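Report on a Visit to the Student Robotics Project at Stendton Technical College

Prepared for the Education Liaison Office, Judow District
8 July 2020

Purpose of the visit

The Education Liaison Office visits secondary and technical institutions in the district in order to report on practical coursework that may be suitable for shared funding. The present report concerns the robot manipulation project at Stendton Technical College, which is offered to students in the final two years of the technical program. The delegation was received at the main entrance, signed in, and was taken directly to the workshop wing. The visit occupied one full teaching day and included two class periods, a tour of the workshop, a working lunch with teaching staff, and a closing meeting with the head of the technical department.

The college had asked that the visit fall on an ordinary working day. The delegation agreed to this request and is grateful for it, as several earlier visits in the district have consisted largely of prepared demonstrations.

Background to the project

The project began as an after-school club and became a credited course in December of last year. The college reports an enrollment of 900 students, of whom 55 are registered in the technical program. The robotics course is limited to 11 students, a figure set by bench space and by the number of arms that can be supervised safely at one time. Admission is by short written application. Prior experience in programming is welcomed but is not required, and the current group includes students from the electrical, carpentry, and food service tracks.

The last of these deserves mention. The theme chosen for the year is household handling: picking up, moving, and setting down ordinary objects of the kind found in a kitchen or dining room. Students from the food service track proposed a number of the tasks, and their knowledge of how such objects are normally held was plainly of use to the rest of the group.

Course materials were written by the teaching staff in a common format known within the college as the Costa workbook, after the building in which the club first met. Each unit in the workbook occupies a double page. The left page states the task and the safety rules that apply to it. The right page is left blank for the student's own record.

The workshop

The workshop is on the ground floor at the rear of the building and was formerly used for drafting. It has good natural light from the north side. Benches are arranged along three walls, and the center of the room is kept clear for movement. Emergency stop buttons are fitted at every bench, and their positions are marked on a floor plan beside the door. The delegation tested two of them at the invitation of staff, and both stopped the equipment at once.

Storage is less satisfactory. Task objects are kept in open crates beneath the benches, and students were seen to search through more than one crate before finding what they needed. The department is aware of the difficulty and has requested shelving.

Morning session: approach and release

The first class period was given over to the approach, meaning the movement of an open gripper toward a surface before any object is taken hold of. Students work in pairs. One student guides the arm, and the other watches the view from the wrist camera and gives spoken instructions. The roles are exchanged at a signal from the instructor.

The instructor opened with a brief review of the previous unit and then asked each pair to state aloud the height at which they intended to stop. This was written on the board beside the number of the bench. Pairs who later changed their stopping height were required to amend the figure and initial it. The exercise was conducted in a calm and orderly manner, and voices were kept low enough for instructions to be heard across a bench.

Particular attention is paid to the background against which the gripper is seen. Plain surfaces are used in the first weeks of the course. Patterned surfaces are introduced afterward, and students are asked to note in their workbooks where the edge of the surface lies and which marks belong to its pattern.
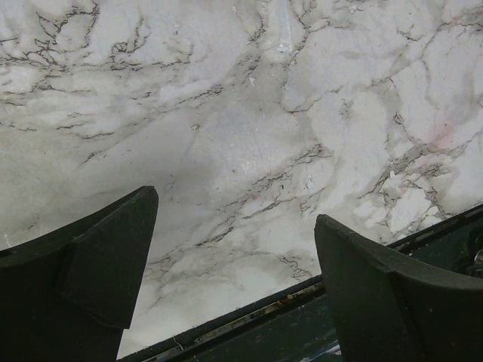
Marble patterns were discussed at some length during this period. A dark vein may resemble a thin object or the edge of a shadow, and a student who relies on a quick glance may guide the gripper toward nothing at all. The instructor asked the group to suggest ways of telling the two apart. Among the answers offered were moving the arm slightly to one side and observing whether the mark shifts against its surroundings, changing the direction of the light, and comparing the view with one recorded before any objects were set out. All of these were entered on the board, and each pair was asked to try at least one before the end of the period.

The delegation observed that students were encouraged to record an approach even when no object was gripped. Staff explained that an open gripper over a bare area of the surface is a valid part of the record, and that a collection made up only of completed grasps would give the students a poor understanding of their own work.

Afternoon session: review of recordings

The second period took place in the adjoining classroom. Students viewed their recordings on a shared screen and sorted them under headings that the group had agreed upon at the start of the term. The headings are simple: approach, contact, lift, carry, release, and no attempt. Any student may challenge the placing of a recording, and a challenge is settled by a show of hands after both views have been heard.

The discussion was of good quality. On one occasion the group was divided over whether a recording should be filed under approach or contact, and the instructor declined to settle the matter. The students replayed the recording several times, decided that the difference could not be judged from the wrist view alone, and resolved to add a heading for unclear cases. The revised list was copied into the workbooks before the class moved on.

The group has set itself a goal of 200 sorted recordings by the close of the course. Staff consider this goal realistic, although they noted that sorting has taken more class time than was allowed for in the original plan.

Written work

The delegation was given leave to read a selection of workbooks. Standards vary. The strongest entries were brief and exact, stating what was attempted, what was observed, and what the student intended to do differently. Weaker entries recorded only that the task had been finished. Staff return such entries with a written query, and the delegation saw several that had been improved in this way.

Spelling and grammar are corrected but do not affect the grade. Sketches are permitted and were found in most of the workbooks reviewed. A number of these were careful drawings of gripper fingers seen from the wrist, with notes on where the tips could be expected to meet when closed.

Competition

The college intends to enter a team in the Pindetti Challenge, a regional contest in which student teams carry out a series of table-setting tasks under a time limit. The team will be drawn from the present course. Selection will be based on workbook records and on a trial held under contest conditions, and students who are not selected will serve as bench judges during practice.

Some concern was expressed by staff regarding travel. The equipment must be packed, moved, and set up again on the day of the contest, and the college does not own suitable cases. The delegation advised that an application for transport costs may be made through the district and undertook to forward the necessary forms.

Remarks of students

During the working lunch the delegation was joined by several members of the course. Asked what they had found most difficult, they spoke chiefly of patience. Guiding an arm slowly is tiring, and the partner who gives instructions must learn to say exactly what is meant. Words such as "there" and "a bit" are discouraged, and the students have adopted a short list of agreed terms for direction and distance, which is posted at each bench.

Two students stated that they had changed their plans for further study as a result of the course. Another observed that the most useful lesson had been in keeping records and that the habit had carried over into other subjects. It was also requested, with general agreement, that the workshop be opened during the lunch period on at least one day of the week. The head of department has taken this request under consideration.

Findings and recommendations

The delegation finds that the course is well organized, that safety rules are understood and followed, and that the students take evident care in their work. The limit on enrollment is reasonable under present conditions and should not be raised until additional bench space has been provided.

It is recommended that the district contribute to the purchase of shelving for task objects and of transport cases for the equipment. It is further recommended that the Costa workbook be made available to other institutions in the district, subject to the consent of the college. The time allotted to sorting and review should be extended in the next edition of the course plan.

A second visit is proposed following the Pindetti Challenge. The Education Liaison Office thanks the staff and students of Stendton Technical College for their courtesy throughout the day. Copies of this report may be requested from the Judow office during normal hours.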